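Kirkel gripper on the Rakus arm, reviewed by Branislav Oravec

Kirkel says its gripper handles 500 grams and "everyday liquids". I had my doubts – the last one I tried from them went back within nine days. The fingers hold well enough. The cabling is the weak point, and for 393 euros I expected clips.

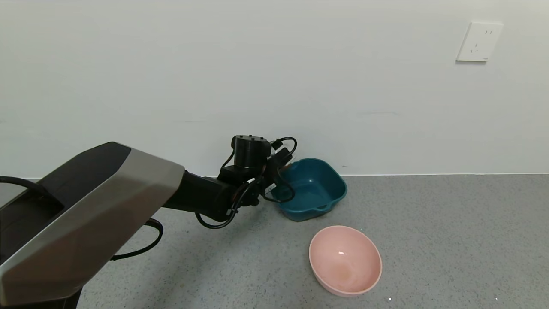
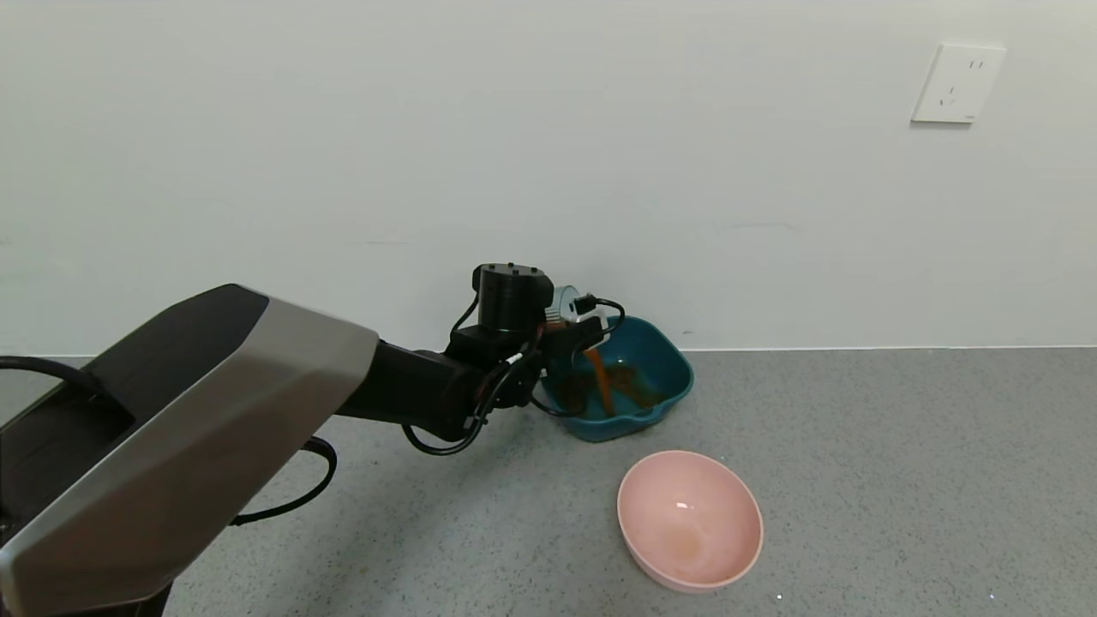 Pouring test over the teal basin, pink bowl nearby. Cables hang loose in both.

Indeck costs 145 more and routes its wires inside. I'd wait for the June revision before buying this one.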